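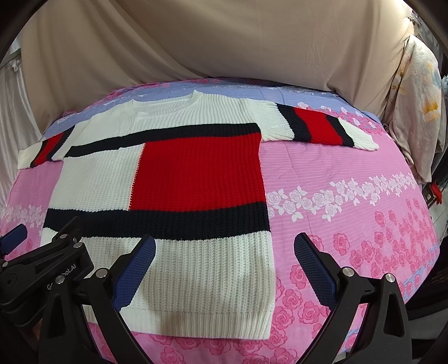
When does our congregation begin the Lenten fast, on Ash Wednesday or on the Monday before it?

The fast begins on Ash Wednesday. The Monday custom belongs to Eastern churches and has not been part of the practice at Havora.

Posted by: Havora Parish Office
Members are asked to keep their replies to the matter of the fast. The guidance sheet, signed by Tahira Sandhu, was sent to 190 households.

Posted by: brukham_reader
Thank you for the sheet. I must respectfully disagree with paragraph 2. It states that Sundays are not counted among the forty days, and then asks members to continue the fast on Sundays. Every Sunday is a feast of the Resurrection. The fast should be set aside on that day.

Posted by: Dhanial_Elder
The paragraph is sound as written. Leaving Sundays out of the count does not oblige anyone to feast. At Dhanial we have kept a simple table throughout the season for many years.

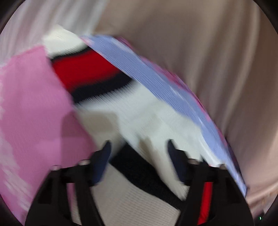 A household which prefers to relax the fast on Sunday may do so, but the parish should not instruct all members to do it.

Posted by: brukham_reader
Then the word "continue" should be replaced with "may continue." I cannot support the present wording.

Posted by: Havora Parish Office
The suggestion has been noted and will be placed before the elders. Until they reply, paragraph 2 stands. Members who are ill, pregnant, or elderly are excused from the fast on any day.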